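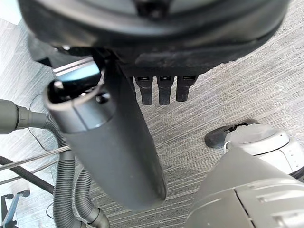 Glaze book, 27th April

Stesine ash glaze, continued from the last page with the coffee ring on it

Opened the Donodon this morning and made a noise that brought people in from next door. The Stesine tiles are gorgeous! The ones with the washed Tasholm ash have that broken, runny, tea-and-moss surface I've been after since winter, and the ones with unwashed ash are uglier and much more interesting, all curdled at the top edge and pooling to a glassy green at the foot. Unloading notes first, then the rest while I still remember it.

Bisque for this batch went to 943 C on the slow program, climbing 70 degrees an hour all the way through the early stage. I know that looks timid for thin tiles, but there were two thick-walled jars in with them and I wasn't going to lose those to impatience. No cracks, no bloating, nice clean ring when tapped. The absorbency is lovely too, a bit thirstier than the last lot, so watch the dipping time. My first few tiles in the bucket came out far too thick and I had to scrape them back and start over (the scraped ones are marked with an S on the back, don't read anything into their color).

Ash prep. Same Tasholm orchard ash as before, mostly apple with some plum, from the blue lidded bin and not the gray one. The gray one is stove ash from who knows what, with nails in it. Soaked, stirred, skimmed the charcoal off the top, poured off the water, soaked again. GLOVES. The water goes slippery and will take your skin with it. Half the batch was dried after washing and the other half went in as it was, just dry sieved. Everything through the 120 mesh at the end. The unwashed half was a slog to get through and left a surprising amount of grit behind, which I've kept in a jar to try sprinkling on a shoulder sometime.

Slip bucket. Weighed the usual way with the cylinder, full level comes in at 143 grams per hundred milliliters for the washed version, and it dipped like a dream. The unwashed one wouldn't sit still. It was fine when mixed, like porridge an hour later, then thin again after a good stir. Soluble stuff leaching out, I assume. I added a little more water and then regretted it, so the last row of unwashed tiles is thinner than the others. You can see it straight away on the board: they're brown and dry where the rest are green.

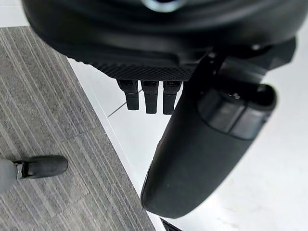
Texture is what makes this glaze sing. On the smooth half of each tile Stesine is pleasant and a bit sleepy, but on the half where I'd pressed something into the clay it comes alive, pale on every ridge and dark in every hollow. Burlap is the best so far, the wavy shell less so, and the bread-knife lines were so shallow that the glaze simply filled them in. What I want next is something regular and fine, on the scale of the diamond pattern on that black band, small points close together, enough of them that the glaze has to break everywhere at once. I'd like a roller with that on it. I tried cutting one from a plaster cylinder and got as far as the second set of diagonals before a chunk fell off the end, but I've got more plaster and I'm not discouraged in the least. If the points are crisp and the clay is leather hard (firmer than I've been rolling it) I think the pattern will survive both firings. Pressed any wetter and it smears as soon as you lift the roller away.

Clay bodies. All of the above is on the buff. I also snuck in a handful of tiles in the dark body from Ahuja, mostly out of greed, and wow. The green goes nearly black with rusty freckles coming up through it, and where it's thin it turns a kind of toasted orange. There is one problem, pinholes, clustered wherever the coat was heaviest. Could be the body still giving off gas late in the firing, in which case a slower bisque should help. Could also be my dusty tiles, as I didn't sponge those. I'll do the sponging properly next time before blaming the clay.

Placement in the kiln mattered more than I expected. Tiles on the bottom shelf are glossier and ran farther, with a couple nearly reaching the cookie underneath. Top shelf is more satin. I like both, but whoever fires this on real pots should leave a generous bare band at the foot, and please use cookies under everything. Stesine moves. It moves a lot when it's thick and it doesn't care about your shelves. One tile has fused itself to its cookie and they are now a single object, which I've put on the windowsill as a warning and also for the drip on it, a perfect green bead.

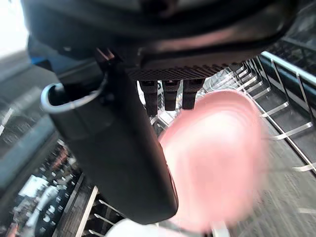
Things to try next

Washed ash, same recipe, three dips of different lengths on one tile so the thickness question gets settled properly and I can stop squinting at it.

Unwashed ash again, mixed fresh and used at once. No adding water halfway through! If it thickens, stir it and wait.

Dark body, sponged, slower bisque, thinner coat. Put a few on each shelf.

A line blend between Stesine and the plain white liner. Somebody wrote in the margin a few pages back that the two go streaky together, and I'd love to see how streaky. Streaky might be wonderful.

A tiny addition of red iron oxide, just enough to warm up the green. The earlier attempt with a big addition went the color of old boots, see the tile hanging by the door.

Liner and food use

The inside of a cup is a separate question and I don't want to get carried away. Ash glazes vary from bin to bin, and this one has never had an acid test. I've cut a strip from one washed and one unwashed tile and stood them in white vinegar, half in and half out, on the shelf above the sink. Leave them alone, please. I'll look at them in a few days and compare the soaked end with the dry end under the lamp. If the shine goes or the color shifts, Stesine stays on the outside and the white liner goes in.

I'd be perfectly happy with that, to be honest. A white inside with this green breaking over the lip would be a treat to drink from, and the overlap at the rim is where I'd expect the fun to be. The trouble is the run. With two glazes meeting at the lip you get a double thickness right where gravity can get hold of it, 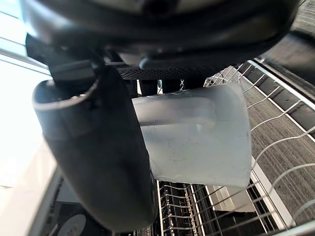

so I'll wax a narrow line just under the rim on half the test pieces and let the two meet freely on the others. Thrown test rings will do for this, no need to sacrifice good work. I've got a board of them drying under plastic already, some with a sharp lip and some rounded over with the chamois. My bet is on the rounded ones. A sharp lip breaks to brown beautifully but the glaze pulls so thin there that it feels scratchy against the mouth.

Next glaze firing is in May, when the jars are ready to go in. There's room on the middle shelf if anyone wants to put their own pots in with mine, but write down which bucket you used and how long you held the dip. Cone pack goes at the front of the shelf this time, where it can be seen through the peephole. I had it tucked behind a jar and spent the last part of the firing peering at nothing.

Ash supply is fine for now. The washed batch fills the big tub to the handle, labeled, lid on. Still need to label the unwashed one, and the sieve is soaking in the small sink.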